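Gripper stops too high above small cubes in simulated cell

Lelinero
Posted 2021-10-10

Hello all. I have built a small sorting cell in simulation before we build the real one in our workshop. The arm must pick small cubes which stand between bigger boxes. In the big boxes it has no problem. With the cubes the fingers close 30 mm above the place I want, and they grip only air. I have changed the approach height two times and the result is the same. The table height in the file is correct, I have checked it. Where should I look next?

El-Sayed
Your tool point is still on the flange, I think. Please look in the tool settings. If the Z value is the same as before you fitted the gripper, there is your mistake. Measure from the flange face to the finger tips with the fingers open, and type this value in. Afterwards drive down slowly, at 2 per cent speed, over one cube and stop before you close.

I do it always like this in my own cell – the arm waits with open fingers directly over the cube, and I turn the view to look from the other side also. 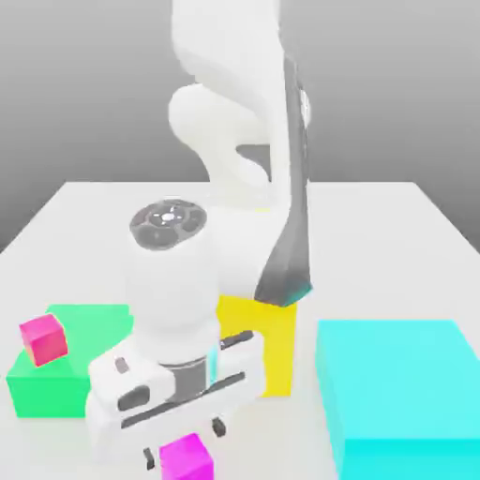
Fingers open over the magenta cube, checking the height before closing.

Take care of the tall boxes near the wrist. When the tool point is corrected the arm goes lower than before, and the wrist can touch them. I put a safe height of 60 mm above the tallest box for all travel moves.

Jirnthorpe
Same problem in May. I reinstalled everything and it went away, don't know why.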